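Call for participants: bast fibre and hand-weaving residency at Hemdale

Hemdale is looking for people to take part in a working residency on nettle and flax cloth. Places are open to weavers, spinners, dyers, basket makers and anyone else with steady hands and a real interest in how plant stems become thread. You do not need a degree or a finished portfolio.

There are 16 places. The residency runs for three weeks in February. 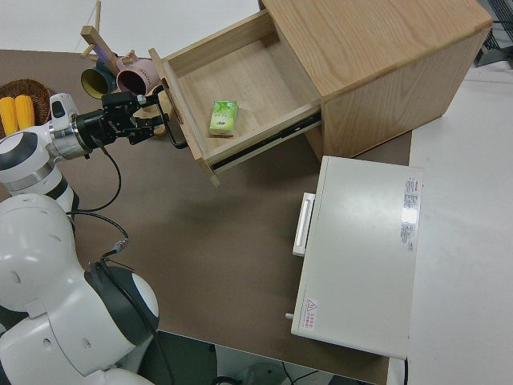
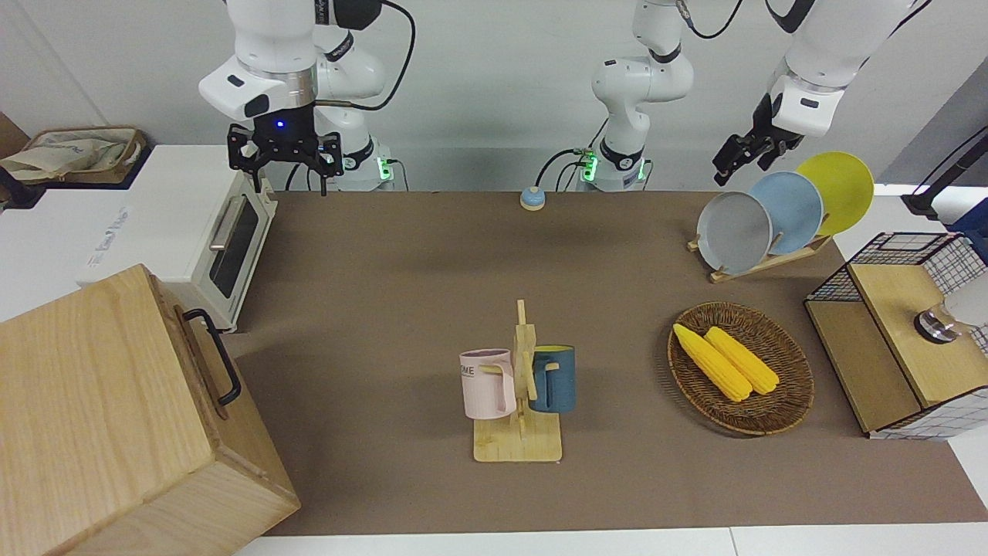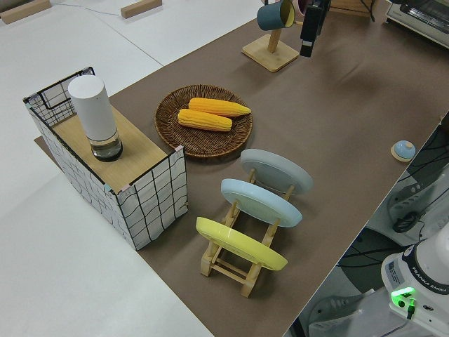
What the residency is

The work follows one project, called Netel, from stalk to cloth. Netel began as an attempt to make a plain-weave nettle fabric by hand that could stand up to daily wear. The first lengths were coarse and uneven, and the yarn broke often on the loom. Later lengths were better, but the spinning is still slow and we have not settled on a method we would be happy to teach as the standard one. Participants will help us test several.

The first week is given to fibre. Stems are cut and dried the autumn before, so you will start with prepared bundles. You will break them, strip out the woody core, scrape the bark and comb what is left. Part of the stock has been retted in dew and part in standing water, and the two behave differently in the hand. We ask everyone to work with both and keep notes.

The second week is spinning and splicing. Long fibres are joined end to end by twisting, with damp fingers, and then given a further twist on a spindle or wheel. Shorter fibres are carded and spun like tow. Those who already spin wool sometimes find this week the hardest, as bast fibre has very little stretch and punishes a heavy hand. Expect sore fingertips.

In the third week we weave. Warps of bought flax yarn will be ready on the looms, and each participant weaves a sample length using Netel yarn as weft. If the splicing has gone well, one loom will also carry an all-nettle warp, to be shared between those who want to try it. The cloth is then boiled, rinsed and beaten, and half of each length is kept unfinished for comparison.

The Farouk collection

Participants will have access to the Farouk collection of household textiles, which is held at Hemdale and catalogued as 3442 items. Most are everyday things: sacking, straining cloths, towels, aprons, mattress covers and a good deal of rope and cord. A large part has never been studied closely. The catalogue often says only 'linen', and we suspect some of those pieces are nettle or hemp.

Each participant chooses one item and writes a short record of it, covering the fibre (as far as can be told by eye and hand lens), thread count, weave, seams, mends and signs of use. Your record will be added to the catalogue under your name. Items may be handled on the padded tables in the reading room and nowhere else. No samples may be taken.

Dyeing with Betano

Betano is the dye garden next to the weaving rooms. Little grows there in February, but dried weld, madder root and walnut husk are stored from the year before and can be used by anyone who wants to colour yarn or finished cloth. Dye sessions are optional. They run in the afternoons and are limited by the number of vats, so please say on your form if you are interested. Mordants are mixed by staff only.

Who should apply

We would like a mixed group. You should:

– be 18 or over on the first day
– be able to attend for the full three weeks
– be comfortable with repetitive handwork for several hours a day
– be willing to keep a written work diary and leave us a copy
– have some experience of a textile craft or of another craft that uses plant material

The last point is meant broadly. Past groups have included a thatcher, a bookbinder and several people who had only ever knitted. If you are unsure whether your experience counts, describe it and let us decide.

The weaving rooms are on the ground floor and have step-free access. Two of the looms can be worked without treadles. The stem-breaking shed is dusty, and anyone with asthma or another breathing condition should tell us in advance so that we can arrange for them to work on fibre that has already been broken. Masks are supplied.

What we provide

Tuition, fibre, yarn and the use of all tools are free. So is a single room in the residents' house, with shared kitchen and bathrooms. A cooked lunch is served on working days, and we can cater for most diets. Breakfast and evening meals are up to you – there is a shop within walking distance, and the kitchen is well equipped.

We do not pay a fee. Help with travel costs is available to those who would not be able to come without it, and asking for it has no bearing on whether you are chosen.

You may bring your own spindle, shuttle or hand cards. Please do not bring a wheel unless we have agreed it beforehand, as floor space is tight. Bring an apron, indoor shoes and warm layers. The shed is not heated.

A working day

Work starts at 9 am and ends at 4 pm, with an hour for lunch. The weaving rooms stay open until 8 pm for anyone who wants to carry on. The reading room closes at 3 pm. There is no set work at weekends, but the looms may be used if you have been shown how to leave them safely.

Who keeps what

You keep half of your woven length and any yarn you have spun beyond what the sample needed. The other half stays with the Netel project, labelled with your name and the method used. We may show these samples in teaching and small displays. We will not sell them. Photographs of your own work are yours to use as you like, but photographs of items from the Farouk collection need permission before they are published, including online.

How to apply

Fill in the form on the Hemdale website. It asks for:

– a description of your craft experience, one page at most
– a few lines on why bast fibre interests you
– up to 3 pictures of things you have made
– any access, health or dietary needs
– whether you wish to be considered for travel help

Handwritten applications sent by post are also welcome, and are read in the same way. Please do not send original work, as we cannot return it.

All applicants will get a reply. Those on the shortlist will be offered a short telephone call, mainly so that we can answer questions about the work and the house. If a place is given up before the start, it goes to the next person on the reserve list, so please let us know promptly if your plans change.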